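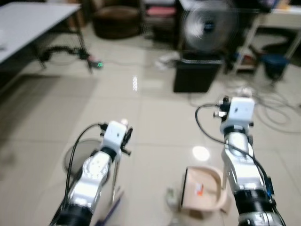

Fig. 1. Beige floor tile.

Week 6 – Tile and grout, the short version

Okay, so last time we got stuck on grout and I promised I'd write it up. Grout is the stuff between the tiles, and it's usually what goes wrong first. Cement grout soaks things up unless you seal it, so coffee goes in and stays in. Epoxy grout barely soaks up anything, but it sets fast and it's a pain to clean off the face of the tile (ask me about my first bathroom!).

Color matters more than people expect. With a beige floor I like grout a shade darker than the tile. White looks great in July and awful by the time you've had a winter of boots on it. 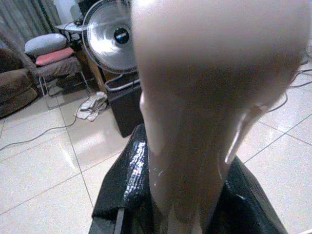 Layout next. Ya-wen Ko asked if you start in a corner. Please don't – snap two chalk lines through the middle of the room and dry-lay a row each way before you mix anything. If you end up with a skinny sliver at one wall, shift the whole row over by half a tile.

For next time: read chapter 11 in Karamanlidis, up to page 27 if you're short on time, and bring your sketch of a kitchen floor. Despina Tsoukalas has the spare graph paper.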